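She has been selling mugs out of the back half of Lambert for long enough that she pours your coffee before you sit down. "The smiley ones go first, always," she told me, laughing. "Two dots and a curve, and people just melt!"

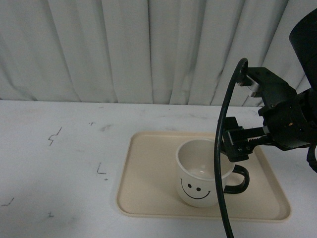

The black handle was her idea, and she fought for it — the shop wanted everything white. "I made 66 that October," she said, "and by Friday I was calling Pollau for more blanks."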